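Lunch Leftovers: What Students Throw Away and Why
Project report, 05/11/2022
Ecaterina Stanciu and Séverine Marchal

We picked food waste because we both eat in the school cafeteria every day and we both noticed how full the bins get. Our first idea was to weigh everything for a whole term. Our teacher talked us down to 4 lunch periods, and even that kept us busy!

Before starting we read up on how other schools run a waste check. Most of them sort scraps into fruit, vegetables, bread, and "other," so we did the same. We borrowed a kitchen scale from the science room and practiced reading it until we both got the same number every time.

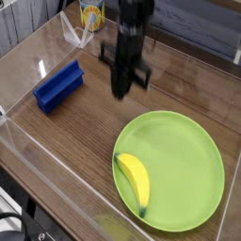 The sorting went faster than we expected once we had a system. One of us scraped the trays and the other wrote down the weights. In total we checked 364 trays. Fruit was the big surprise for us - so many bananas and apples came back with one bite gone, or no bites at all. We had both bet on vegetables.

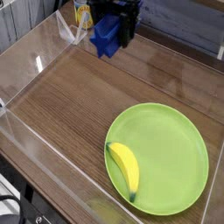 Figure 2. A toy banana on a green plate.

We also asked students why they left their fruit. The most common answer was that lunch is too short, and the next was that whole apples are hard to eat with braces (Séverine agrees with this one). A few said the bananas were too green. We loved doing the interviews, and people had way more to say about fruit than we ever guessed.
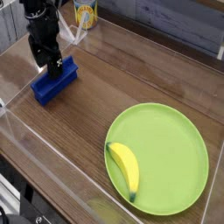 For the second part we tried a change. The kitchen let us offer sliced apples next to the whole ones for 2 lunches, and the slices were very popular. Our sample is too small to say the slices caused less waste, and pizza was on the menu one of those times, which probably matters. We would like to repeat it with the same menu on both sides.

Next steps: a share table for unopened fruit, and a longer test in the fall. Ecaterina still has the tally sheets if another class wants to use them.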